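4.2 How people used the bars at home

I'll start with the part that surprised me most, and I've been reading skin diaries for a long time. We mailed out 140 kits in July, each with 2 cleansing bars, a paper diary and a postage-paid envelope, and I fully expected the diaries to come back half empty. They didn't! By the time the envelopes stopped arriving we had 1,444 usable entries, and a lot of them ran well past the little box we'd printed for comments.

The two bars were the ones from Section 3. Curkorley is the oat-based bar with no added scent, and Aso is the one with clay in it. Everyone used one bar for the first half of the study and then switched, and we shuffled which came first. I should say again that we didn't hide the brand names. We talked about rewrapping everything in plain paper, but the bars smell so different that people would have known at the switch anyway.

So, what did they do with them? We'd asked for a face wash morning and night, with lukewarm water, no washcloth. Mornings went pretty much to plan. Nights were messier. People fell asleep on the couch, or used up an old makeup wipe and called it done, and quite a few wrote the evening entry the next day (you can tell from the pen). I've kept those late entries in for the frequency counts and left them out of anything to do with how the skin felt, because memory for tightness is poor even a few hours later. We made that call before opening the envelopes, and the rule is written down in the protocol.

Tightness is where the two bars pulled apart. With Aso, people wrote about a "squeaky" feeling right after rinsing, and they split hard over whether that was a good thing. Some loved it — one diary has the word underlined three times — and some reached for moisturizer before they'd even put the towel down. With Curkorley the word that kept coming up was "nothing," as in "feels like nothing." I coded that as neutral. A reviewer of an earlier draft thought it should count as positive, and I can see the argument, but I'd rather not guess at somebody's tone from one word in a box.

Storage turned out to matter more than I'd planned for. We gave no instructions about soap dishes (my oversight, I'll own it). Bars left sitting in a puddle by the sink went soft, and people who had a soft bar used more of it and rinsed longer. That muddies the comparison a bit. I went back and sorted the diaries by whether they mentioned a draining dish, and the gap in tightness between the two bars was still there in both groups, though smaller among the puddle people.

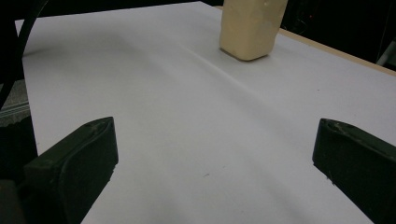 Figure 3. Pale yellow block standing on white paper.

The other thing I want to get down before moving on is water. Nam and Adar, our two recruiting towns, have very different tap water, with Adar's being much harder. Lather complaints came almost entirely from Adar, for both bars, and I think some of what people there called residue was simply hard water doing what it does. We didn't test water at each house. Next time I would, even if it only meant tucking a cheap test strip into the kit.

I also looked at whether people stuck with the routine after the switch. They mostly did, with a dip in the first few days while they got used to the new bar, and then the evening entries picked back up. The dip was there in both towns and with both orders. Section 4.3 takes up the forehead oil readings, which were taken at the clinic visits and don't depend on anybody's diary.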